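Category: Ticketing and Entry — Resolved tickets

20 July 2024
By Despina Karagiannis

Ticket 371: Door scanners refuse valid cosplay contest passes

Reported by the front desk at the Corkley tabletop and comics weekend. Visitors with a contest pass got a red light at the door. Normal day tickets were accepted. We sell both kinds through Kulix, and the scanners are hired from Iletti.

First check. I restarted both scanners and signed in again. No change. I typed one pass number by hand and received "unknown type".

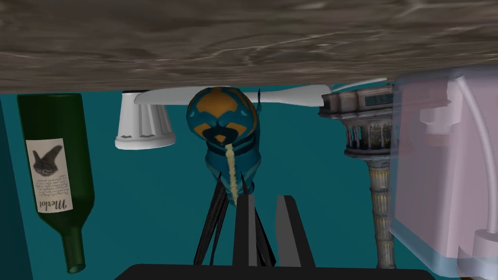
Green bottle, base against the wooden surface.

Second check. I exported the list from Kulix. All 500 day tickets were in it, and also the 100 contest passes, so the sale itself was correct. The passes had the type code "CP2". In the scanner settings I found only "CP". I think the code was changed in March, when we split the contest into 2 groups, juniors and adults, and the scanner profile was not updated after.

Workaround. The desk let people in with the printed list and a pen. It was slow but the queue moved.

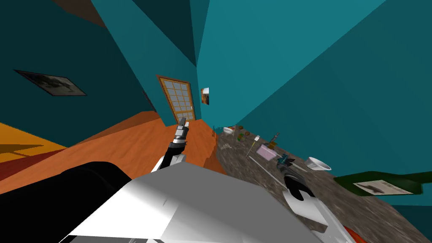 Third check. I added "CP2" to the profile and pressed Save. The first scanner took it. The second one still showed red — it was keeping the old profile in memory. Signing out is not enough for this model. You must open Settings, then Event, then Remove event, and load it again from the code. 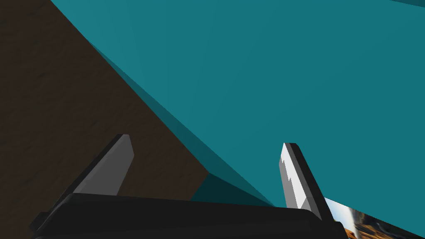
Gripper fingers and the large teal object.

Result. Both scanners give green for contest passes. I tested with my own pass and with a cancelled one, which was refused as it should be.

To do: ask Iletti if the profile can be loaded by itself each morning. Status: closed, please reopen if you see it again.

Comments

Yip: Same red light at our comic fair. Remove event worked, thank you.

marlo_k: Does removing the event delete the count of people already inside?

Despina Karagiannis: No, the count is kept in Kulix. But wait for the sync to finish first — I did not try it without.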